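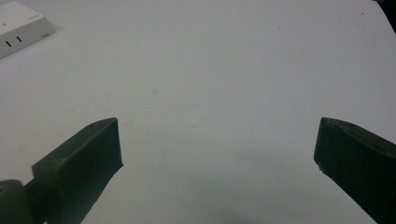

Dark green fingers, open, at the test table.

Delov is a small workshop in Brirnunitz that tries out grippers and writes up what we find. We compare fingers, jaws, cameras and the controllers that go with them, and we publish the lot, including the bits that didn't go our way. We just love this stuff!

We opened in December with one gripper and a long list of questions. The list has got longer. So far we've logged 168 trials, most of them on everyday things like power strips, plugs and cords (cords are harder than you'd think, and we could talk about them all day).
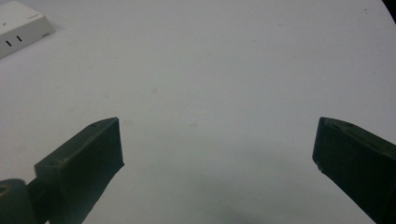 A lot of our time goes into fingertips. A square tip behaves differently from a rounded one, a wide opening suits some jobs and gets in the way on others, and a small change in the angle can mean starting a whole set again. Each finger shape gets 10 tries at a task before we change anything. If we disagree about a result, we run it again with somebody else holding the tool.

We do much of our testing by hand. You learn a gripper's habits quickly when it's in your own fist, and working with one in each hand brings up problems that never appear with a single tool – which hand steadies, which one moves, and where on earth the cable should go.

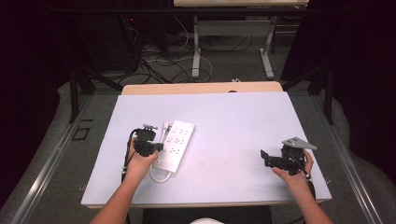 Our longest-running project is Cledska, a side-by-side comparison of 9 finger shapes on the same set of jobs. Virk is the newer one, and it looks at where a camera should sit so that the tips stay in view when the fingers close. Four of the Virk mounts have been through the full set, and the notes are free for anyone to read.

Got a gripper with an odd shape or a strange colour? We'd love to hear about it. Schools and hobby groups are welcome too.

Page updated 11/07/2021

This site uses cookies to remember your settings. Accept | Manage cookies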